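Plastic storage basket 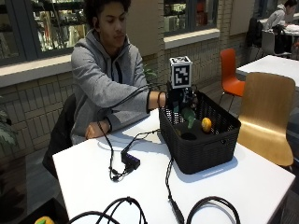

A plastic storage basket is a light open container, molded in one peice, used for toys, pantry goods, desk clutter. Sides usually perforated. Many copy a woven pattern, like the black one with small rectangular openings and a cutout handle slot at the end, here holding toy produce. Common depth 200 mm, length 300 mm. Makers include Skellodell and Grostness. Wash by hand, dry upside down. Stacks badly when full, lids sold seperately.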